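Sorting table FAQ
Demerden Reuse Room

How does the sorting table work?
Small donated items are put out on the beige table before they go to a shelf. You can look through them from 10 in the morning on Saturday. If you would like something, tell whoever is on the desk and they will write it in the book.

Do you take watches?
Yes, including smartwatches, with or without the charger. Please sign out of your account and wipe the watch first. We can't do this for you.

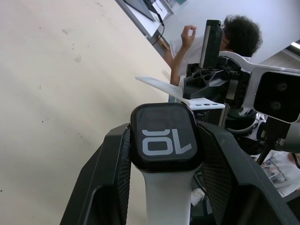 Straps can be left on. If you have spare straps in another size, put them in the same bag with your name on it.

What else ends up on the table?
Mostly odds and ends that don't belong to a set: craft bits, play food, sponges, brackets, test tubes from science kits. Anything longer than the table goes straight to the Plitwood store next door.

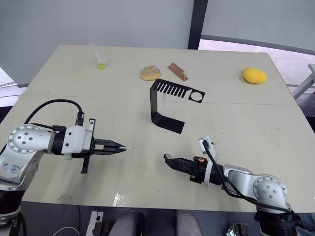 Metal stands and brackets are welcome even if the screws are missing. We keep a tin of spare screws and you may take up to 8.

Can I bring glass?
No. Plastic tubes and beakers are fine if they are clean and have no cracks. Glass ones should go to the Nava collection point.

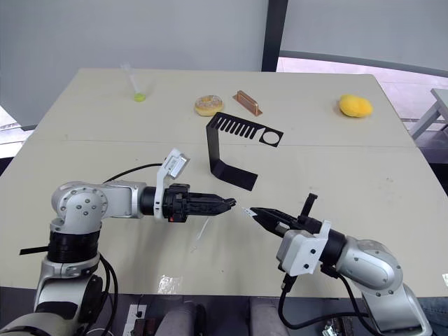
How long are things kept?
Three weeks. After that they are offered to local playgroups, and whatever is left is recycled.

Is the play food safe for toddlers?
We don't test toys. Check for loose parts yourself, and wash everything before use. Please don't put real food on the table, even if it is wrapped.
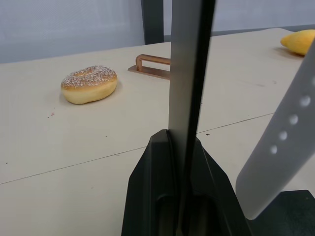
Donut and copper-coloured bracket on the sorting table

Is there a limit on what I can bring?
One carrier bag per visit. For larger amounts, fill in the form at the desk and ask for Fanni Veres. She can book a slot for up to 200 items.

Can I get something back once I have donated it?
Only if it is still in the room. Bring your slip with the number on it.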